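Paid participants wanted: household and shop chores, side by side with a robot arm
Findau Chore Study, Silley site

We are looking for people who do ordinary chores, at home or at work, to take part in a study of how well a robot arm does the same jobs. No technical background is needed. If you have stocked shelves, cleared tables, packed orders or kept a kitchen in order for a family, you have the experience we want.

What the study is about

The question is simple to put. Can a machine do a day's worth of small chores yet, to a standard that the person who normally does them would accept? We have been working on it since February and the answer so far depends a great deal on the chore. Picking up one box from a known spot is close to routine. Clearing a surface with several unlike things on it is slower and goes wrong more often. Folding a fitted sheet is not on our list this year.

Most published tests are scored by the people who built the machine. We want scores from people who do the work. A shelf stocker will notice that a label is facing the wrong way. Someone who cleans for a living will notice that a bottle has been put back where a sleeve will catch it. Those judgments are what we are paying for.

What you will do

Each participant comes in for two sessions of two and a half hours, usually a week apart.

In the first session you do a set of 6 chores yourself at a table. These include sorting small items into bins, putting a surface back in order, placing goods on a shelf and packing a carton. You work at your normal pace. We record the time and the finished result. You will not be ranked against other participants.

In the second session you watch the arm do the same set and score each attempt from 1 to 5. You also tell us in your own words what you would have to redo. An attempt can take several minutes, and some of them fail partway through. Please score what you see, including the failures. A low score is as useful to us as a high one.

A typical table setup has a few everyday items laid out at different angles, some upright and some flat. 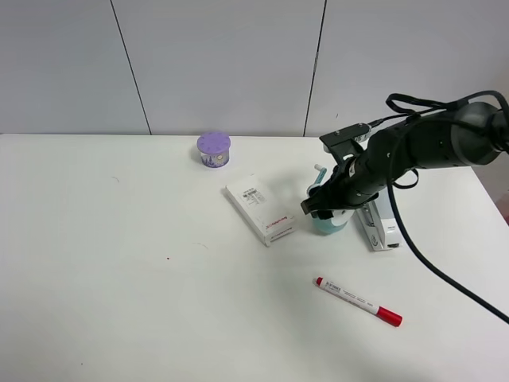
Tabletop task with the arm at the spray bottle. Also on the table: a box, a marker, a small lidded container and a white upright device.

You will not operate the arm. You sit behind a marked line while it is moving, and a staff member has a stop button in hand the whole time.

Who can take part

You must be 18 or older and able to stand for up to forty minutes at a stretch, with breaks whenever you ask for one. You should have done at least one of the following regularly during the past year: housework for a household of two or more, retail stocking, cleaning, food service, or packing and shipping. We are short of people from retail and cleaning, so please apply if that is you.

You cannot take part if you work for Gutari, which supplies the arms, or for Atanasov, which wrote the control software, or if someone in your household does.

Glasses and hearing aids are fine. If you need a chair, a lower table or an interpreter, say so on the form and we will set it up before you come.

Pay and practical details

Payment is $300 for both sessions, paid by check or bank transfer at the end of the second. If you attend only the first session you are paid half. Parking behind the building is free. Bus fare is refunded on the day — keep your ticket or a screenshot of it.

Sessions run mornings and early afternoons, with one evening slot on Tuesday starting at 5:30. Wear closed shoes. Long hair should be tied back.

Your hands and the table are recorded on video. Your face is not. Recordings are stored under a number and your name is kept in a separate file. You may withdraw at any point, and we will delete your recordings if you ask.

How to apply

Fill in the short form at the front desk of the Silley site, or ask the desk to mail you one. Tell us which chores you do, how often, and which session times suit you. Salamatu Uzor, the study coordinator, will call you back within a week to go over the details and book both dates. Couples and coworkers may apply together but will be scheduled separately.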